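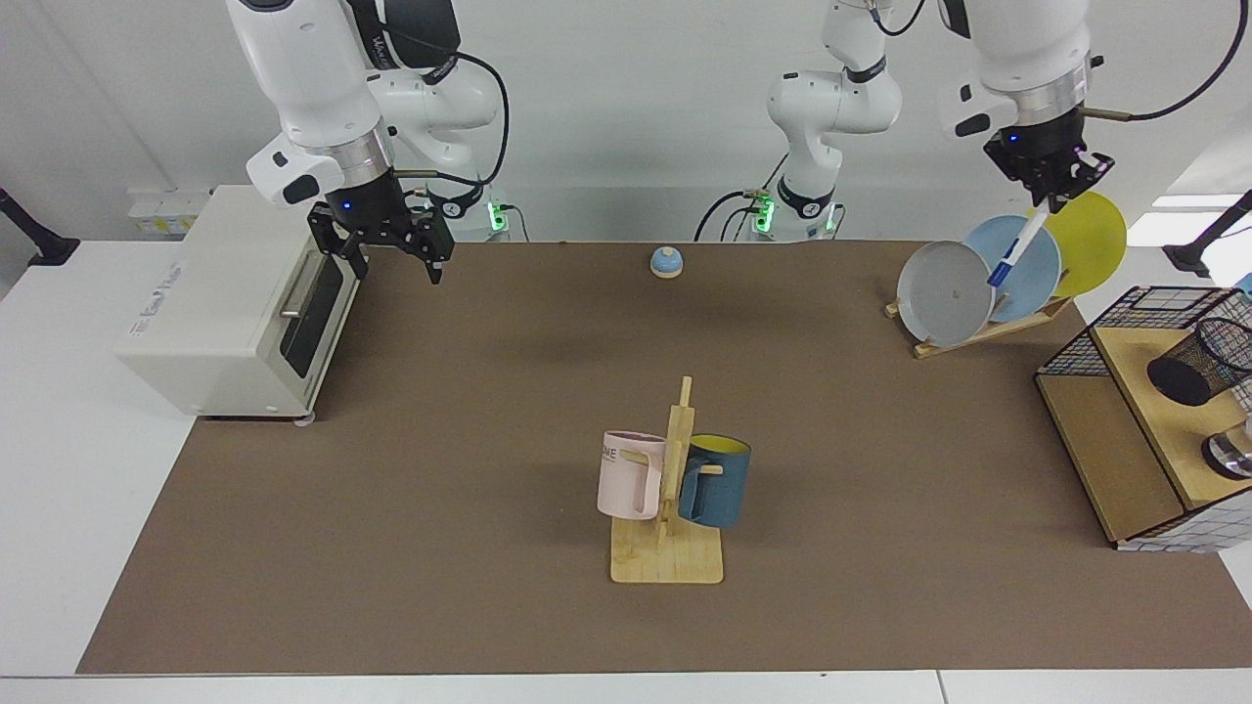 Worktop tips - small kitchens, mugs, plates and the toaster oven

Posted February 13, 2025

Quick one as I'm meant to be packing. Had a pile of notes from January when we redid the worktop at the Judport flat, so here they are in no real order. Mostly about getting cups and plates off the surface and stopping the toaster oven from taking over.

Mug trees

Best thing for a short worktop. Wooden one with a square base, ours is a Koivisto and it has outlived two kettles. A few things learnt:

Hang mugs on opposite sides of the post, never two on the same side with nothing across from them. A pair of heavy mugs on one side and it goes over the minute you knock it.

Handles all facing the same way round. Sounds fussy. Saves chipped rims.

Heavy mugs on the low pegs, light ones up top.

Don't fill every peg. Mugs that touch will knock, and the glaze goes first.

Peg gone loose? Pull it out, clean the hole, dab of wood glue, push back in, leave overnight. Wipe off the squeeze-out straight away or you'll be sanding it.

Dry the mugs before they go on. Drips run down the post and leave a grey ring on the base. If you've already got the ring - fine sandpaper, with the grain, then a wipe of food-safe oil. Two thin coats, not one thick one.

Mugs with printed words on

Hand wash. The dishwasher takes the letters off bit by bit and you end up with half a slogan. Soft sponge, no scourer, and no bicarb on the printed side either.

Pale insides show tea stains worst, yellow and cream especialy. Spoonful of bicarb, splash of warm water, rub with a finger, rinse. Old stains, leave the paste on 18 minutes or so long as it takes to do the rest of the washing up.

Mats

A big mat over a white table is worth having, whatever it costs. Ours came from Kustetti, 152 cm on the long side, cut down with a craft knife. Measure the table first and leave a strip showing all the way round - if the mat hangs over the edge somebody's sleeve will catch it.

Brown hides coffee. It does not hide flour.

Lift it once a week and wipe underneath. Crumbs get under there and scratch the table top when the mat shifts.

Corners curling: roll it the opposite way, elastic band at each end, leave a day.

Check what heat the mat takes before you stand anything hot on it. Label, or the maker's site. If you can't find out, use a trivet.

Toaster oven

Put it at one end with the door facing along the table, into the clear space. You want somewhere to set a tray down the second it comes out.

Follow the gaps in the instruction book for the sides and back, and keep boxes and paper well off it. Nothing stored on top, not even the bread.

Crumb tray out and emptied after every few goes. Unplugged and cold first, obviously.

Glass door - damp cloth and bicarb paste, never a spray while its warm. Handle gets greasy quicker than you'd think, washing up liquid sorts it.

Don't wipe over small printed markings with anything gritty. Rubbed half of ours off with a cream cleaner.

Plates

Stack by size, biggest at the bottom. Kitchen roll between the good ones.

Labelling shelves or boxes? Marker on masking tape, never straight onto the thing. Do it away from the plates and put the cap back on - marker on unglazed china is there for good. On a glazed plate a drop of surgical spirit normally shifts it, then wash well before anyone eats off it.

Bits and bobs

Little boxes go along the wall at the back, one row deep. Two rows and you never see the back one again.

A call bell is handy for getting people to the table. Wooden base wants a dry cloth only, water lifts the finish. A dull ring usually means something is touching the dome, so have a look underneath.

Cables - keep them off the front edge. Clip along the back, Davard do stick-on ones in packs of 34, and 3 was enough for us.

Will do drawers next time, the cutlery one is a disgrace.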